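Oct 3, 2020
Print room notebook, Jendcombe

Tote order for Tevia, second try. Notes for me and for whoever opens up on the next print day.

Starting point: the supplier (Nekus) swears the new canvas comes "ready to print, no prewash." I have heard that before. The March batch was also ready to print and the handles went one way while the body went the other. So I split the carton. 20 bags prewashed at 90 F and line dried, 20 straight out of the plastic. Same screen, same blue, same squeegee, same person pulling (me), so at least the mistakes should match.

Print one, the leaf design, two passes with a flash between. Coverage looked fine on both lots. The unwashed ones looked better, if I'm fair, the blue sat up on the surface and had a sharper edge. That is what worries me. Sizing in the cloth holds the ink up and then the sizing washes out and takes the ink along. The Nekus sheet says their finish is "print neutral." No test method given, no wash count, nothing. I wrote to ask and got the same sheet back.

Cure: heat press, because the dryer belt is still tracking left. Stuck a temp strip on the first bag of each lot. Both strips turned, but a strip under the platen tells you about the strip. The seam at the bottom is four layers thick and props the platen open along that side. Used the foam pad inside the bag for the second half of each lot and marked those with a pencil P on the inside hem. Don't mix them up.

Wash test, first round. One bag of each kind, inside out, warm, with old towels for rubbing. Then the same again. Results below.
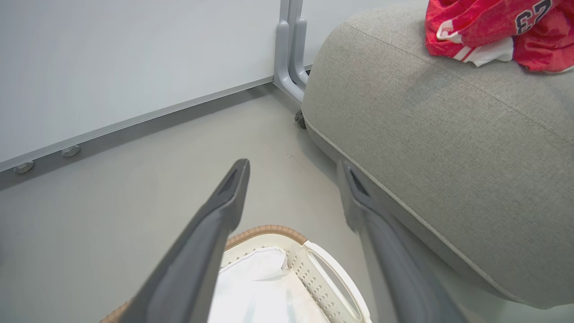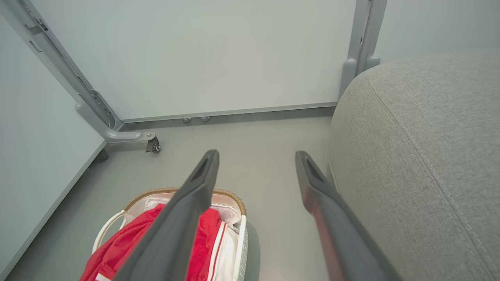
Povilas Liepiņa doesn't buy any of the sizing theory. His view is that the loss I keep blaming on the cloth is plain undercure, that I'd see it on prewashed bags too if I pressed without the pad, and that two washes is nowhere near enough to say one thing or the other. He wants five at least, and a stretch test before the first one.

Fine. He may be right about the pad. Results as they stand:

Prewashed, P: no change I can find with the loupe.
Prewashed, no pad: slight fading on the lowest leaf, near the seam.
Unwashed, P: edge gone a bit soft all over, color a shade lighter.
Unwashed, no pad: lowest leaf cracked, and it picks off with a fingernail.

So both of us get something. The seam is a cure problem. The soft edge on the unwashed P bag isn't explained by that, or I don't see how. One bag each though, so I wouldn't bet the order on it.

Shrinkage, since Kadri Juška asked: unwashed bags lost more in height than in width and the bottom corners now pull in. Looks cheap. The hang tag from Eglītis gives the finished size to the quarter inch, and after one wash it would be wrong. Either we prewash or the tag changes. I don't like a tag that says "approx."

Still to do
– three more washes on the same four bags, don't swap in fresh ones
– stretch test before print two, by hand is ok
– try the red. It has always been the weak one and I've only tested the blue
– move the design up an inch? Clears the seam without the pad. Ask Tevia first, they signed off on the placement
– price out prewashing all 147, water and time both

Not telling Tevia a ship date until wash five is dry.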